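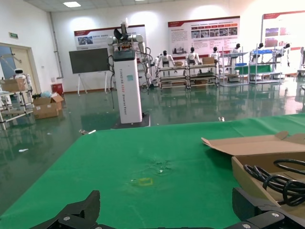

Why bother collecting so many tries at the same simple task, a reader asked under our last gallery, when a person would get it after watching once? Fair question! The short answer is that the learning system we're feeding at Givholm only knows what we've shown it, so we show it plenty. We're aiming for 4000 examples by the end of February, and a good day gives us 200.

## Givholm, the wrist view

The picture at the top is what the arm gets to look at while it works: its own two fingers, wide apart, and the green cloth with the faint yellow square on it. Every example we save comes with a view like this one, and I never get tired of flicking through them.

The open box on the right has a coil of black cable in it. I love cable as a subject (it bends, it springs back, it never lies the same way twice), and the learning system has so much to pick up from it.

Further back you get a good look at the room, with the white wheeled robot on the shiny green floor and a row of humanoids along the posters. What a place to spend a morning!

## How we sort them

Each try gets a name and a mark, good or bad, and we keep the bad ones too. Jirow is our folder for clean runs and Ellus is for fumbles, and Claeys holds anything we still need to argue over. We go through Claeys in batches of 10, usually at four in the afternoon with a pot of tea. There are 13 left in it at the moment.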